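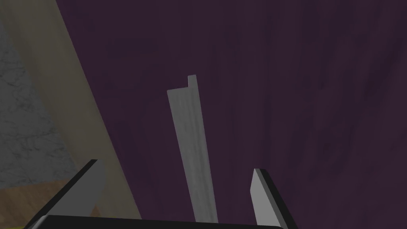

Getting the hallway back, one coat at a time

So the hallway is done. Well, done-ish. There's still a strip of baseboard behind the front door that I've decided not to look at, and if you stand on the stairs and tip your head you can see where I ran the roller into the ceiling. But the orange is gone, friends. The orange is GONE.

If you're new around here: we bought the house in Jescombe two winters ago, and whoever had it before us loved a bold hallway. I thought I'd learn to love it too. I really tried! I bought a rug to go with it. I told people it was "warm." Then one night in January I came down for a glass of water at 3 a.m. with the light on and thought, I can't, I simply cannot live inside a pumpkin any longer.

I'd set aside $220 for the whole thing, paint and brushes and filler and all, and I want to walk you through where it went, because a few of you asked after the bathroom post.

Most of it went on paint. I wanted a soft chalky green, and I must have carried sample cards around in my coat pocket for a month. I'd hold them up in the dentist's waiting room. I'd hold them up against other people's kitchens (sorry, everyone). The one I settled on is from Wonen, from their matte range, and it's called something silly to do with moss. In the can it looked like pea soup and I had a small private panic in the driveway. On the wall it calmed right down, and by evening it goes almost gray, which I love.

The filler was the part I got wrong. I bought one little tub, thinking there were only a few nail holes, and then I took down the coat hooks. Behind the coat hooks was a whole other hallway, it felt like. Dents, old screws, a bit of wallpaper with ducks on it that someone had just painted straight over. I kept the duck piece, by the way. It's in a frame in the bathroom now and it's my favorite thing in the house.

Anyway, back to the store for more filler, and more sandpaper, and a snack.
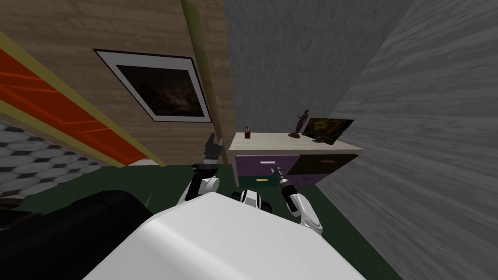

The sanding took me two whole evenings and I got dust in places I won't list here. I'd read that you should wipe everything down with a damp cloth before you prime, and I'd always skipped it in other rooms, and this time I did it properly and I'm annoyed to report that it makes a huge difference. The primer went on like butter. I used two coats because orange is a stubborn color and it kept peeking through like it had something to say. After the first coat the whole hallway was the shade of a peach yogurt, and I nearly stopped there. Peach yogurt isn't so bad! But no, second coat, be strong.

A word about the stairs. Painting the wall above a staircase is horrible and I don't have a clever trick for it. I looked at those platforms you can rent, and they cost more than my paint did, so I bought an extension pole and did the high part standing on a step with my arms over my head, complaining. My neck hurt for days. If you've got a tall friend, feed them well and hand them the roller.

I listened to podcasts the whole way through, mostly the one about old shipwrecks, so I now think of the landing as the place where the cargo shifted. I can't walk past the light switch without thinking about barrels.

Then there was the question of the trim. I'd planned on plain white, the same as upstairs, and I had half a can of it left in the shed. But the green made the white look so sharp and cold, like a clinic, that I stood there with the brush in my hand and didn't want to do it. So off I went again, all the way to Brotgate this time because the hardware store there mixes small cans, and came home with a cream that's maybe one step off white. It cost more than I'd meant to spend. That's the bit that took me over the $220, if you're keeping score, and I'm not going to say by how much.

The cream was worth it, though. It's soft and a bit buttery and it makes the old doors look like they were meant to be there. I did the door frames freehand, no tape, very slowly, holding my breath. The tape always bleeds on me anyway. I know, I know, there's a trick with running a line of the old color along the edge first, and one day I'll have the patience.

What's left now is the floor, and I don't know what to do about the floor. It's old boards under old varnish, and the varnish is going yellow and scratchy by the front door where everybody kicks their shoes off. I could rent a sander. I could paint them. I could put down a runner and pretend, which is where my heart is. I asked about it at the end of the bathroom post and got so many good replies that I've been going back and forth ever since.
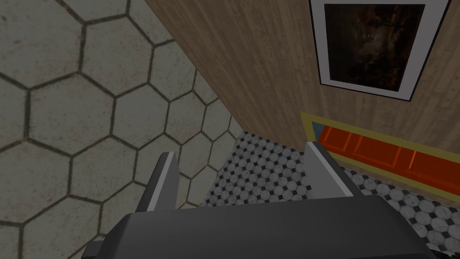

One reader said to leave the boards completely alone for a year, live with the green first, and put the money into a long wool runner that can come with me if we ever move. Sand once you're sure, she wrote, since you can't put the wood back. She'd done hers in a hurry before a family party and went right through to the nail heads in the doorway, and she still steps over that spot on purpose.

So that's me told, and I think she's right. I've found a striped runner I like, in a rusty sort of red that picks up the duck wallpaper (yes, from the bathroom, yes, I know you can't see them both at once). I'm waiting to see if it goes on sale.

In the meantime the coat hooks are back up, the shoes are still by the door, and the strip of baseboard is waiting for me. If anyone has a good way of getting primer out of a wool sweater, please leave it in the comments. It was my good one, too.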